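Twin-drum washing machine

A twin-drum washing machine is a household laundry appliance that holds two separate drums in a single cabinet, one mounted above the other. Each drum has its own round front opening, so that two loads can be kept apart - work clothes and baby clothes, for example. Some stacked units pair a washer with a dryer in a similar upright form.

Design

The upper opening sits near chest height on most models and is sealed by a rubber gasket. Drum sizes may be equal or may differ. A tall cabinet of the Huvmont type stands 162 cm high and takes up the floor space of one ordinary washer. 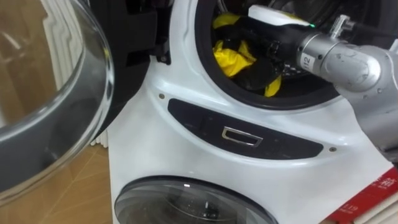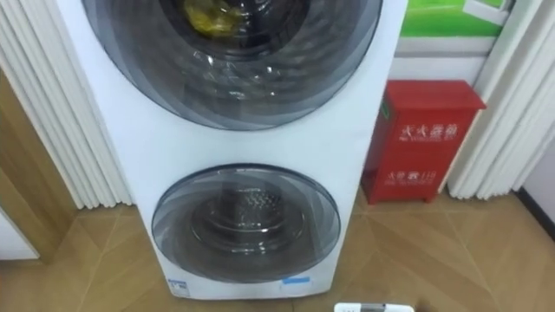 Stacked laundry appliances with white front panels and yellow items in the upper drum.

Use

Loads are sorted by color, fabric or degree of soiling. The Fliltik household guide, edited by Clémence Cordier, advises filling a small drum with no more than 2 kg of delicate items. Bulky garments are placed in the larger drum and spread out before the door is closed.

Care

Gaskets are wiped after use, and doors are left ajar between washes.

See also

Clothes dryer
Laundry room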